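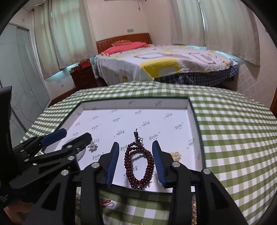

Diapo 1 – Perles rouge sombre, cordon noir noué, boîte à fond imprimé.

Notes orateur, version 3/15/20. Ne pas lire mot à mot.

Ouverture. Demander à la salle qui a acheté un bijou « fait main » depuis décembre. Laisser les mains levées. Deuxième question : qui sait par quelles mains ? Attendre un peu, même si c'est gênant.

Mon sujet, c'est le mot « artisanal » et ce qu'on lui fait porter. Je vends des colliers depuis assez longtemps pour me méfier de mes propres étiquettes. Rappeler que je ne suis ni juriste ni gemmologue.

Diapo 2 – Le prix
Un rang de perles à 39 euros en ligne, un rang très semblable à 200 euros en boutique. D'où vient l'écart ? On me répond le temps passé, la matière, le savoir-faire. Je veux bien. J'ai posé la question à Bakker et à Lerow, par écrit, en demandant le temps d'enfilage par pièce. Bakker a renvoyé sa brochure. Lerow n'a pas répondu.
(Ne pas charger Lerow, ils ont peut-être changé d'adresse.)

Diapo 3 – Le mot sur l'étiquette
Lire à voix haute la formule de Bevereo : « assemblé avec une attention artisanale ». Relire lentement. Une attention, ça ne se facture pas à l'heure. Qui a percé les perles, qui les a triées, qui a fait le nœud ? La phrase n'en dit rien et je la soupçonne d'avoir été écrite pour ça.
Si quelqu'un objecte que le client s'en moque : possible. Alors pourquoi l'imprimer ?

Diapo 4 – L'emballage
Anecdote Nghĩa Cù : le même bracelet présenté deux fois sur son stand, une fois dans un sachet, une fois dans un coffret. Les clients trouvaient celui du coffret « plus authentique ». Préciser que ce n'est pas une étude, un seul stand, un seul marché, aucune mesure sérieuse. Je la raconte quand même parce qu'elle m'agace.

Diapo 5 – Les labels
Le certificat Cetell : 65 euros le dossier, aucune visite d'atelier. J'ai rempli le mien un soir, dans ma cuisine. Accepté. Montrer le formulaire, passer vite sur la page 2 (mon adresse).
Tuấn Trình défend ce label et il est dans la salle. Lui donner la parole ici, deux minutes, pas plus – son argument sur les petits ateliers qui n'ont pas de quoi payer un audit à 1,000 euros mérite d'être entendu. Je ne suis pas convaincu.

Diapo 6 – Que demander au vendeur
Où le perçage est fait. Si le fil peut être remplacé, et par qui. Ce que « naturel » veut dire sur cette pièce précise. S'il répond « je ne sais pas », c'est plutôt bon signe.

Questions. Si on me demande mes marges, les donner. Éteindre le micro avant de ranger.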